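Zirkiveo, Notizen für den Vortrag zum Projektkurs (Stollance, Endach)

Einstieg: Kurz begrüßen, keine Videos am Anfang. Gleich sagen, dass ich kein Werbevortrag bin. Wer wissen will, wie toll Robotik an der Schule ist, findet dazu genug Broschüren.

Folie 1 - Die Aufgabe
Der Arm soll den Deckel eines kleinen Behälters öffnen. Mehr haben wir uns für das Halbjahr nicht vorgenommen, und das war schon zu viel. Im Antrag stand noch »Assistenz im Haushalt«. Den Satz vorlesen, Pause lassen.

Folie 2 - Zahlen
425 Versuche bis Juli, davon 55 so, dass ich sie ohne Zudrücken eines Auges gelten lasse. Die Gruppe hatte mehr gezählt. Wir haben zwei Nachmittage darüber gestritten, was »offen« heißt. Das war vermutlich der beste Unterricht des Kurses, kam im Lehrplan aber nicht vor.

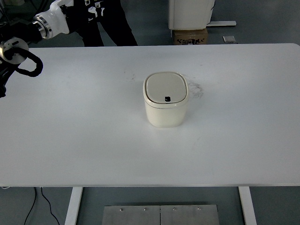 Folie 3 - Was gelernt wurde
Vorsicht mit großen Worten. Kabel so verlegen, dass der Arm sie nicht mitnimmt: ja. Protokoll führen: nach Ostern, vorher lückenhaft. Programmieren: zwei aus der Gruppe wirklich, die anderen haben Werte geändert und gehofft. Ich würde das gern anders berichten.

Folie 4 - Einwand aus Lynch
Dort hieß es, bei ihnen laufe dieselbe Aufgabe problemlos. Nachfragen, ob der Behälter immer an derselben Stelle stand. Bei uns wurde er nach jedem Durchgang verschoben, und damit brach die Quote ein. Nicht zu lange darauf herumreiten.

Schluss: Machen wir weiter? Ja, mit kleinerem Antrag und einer Definition von »offen« vor dem ersten Versuch. Fragen zu den Kosten am besten in der Pause, die Tabelle habe ich dabei.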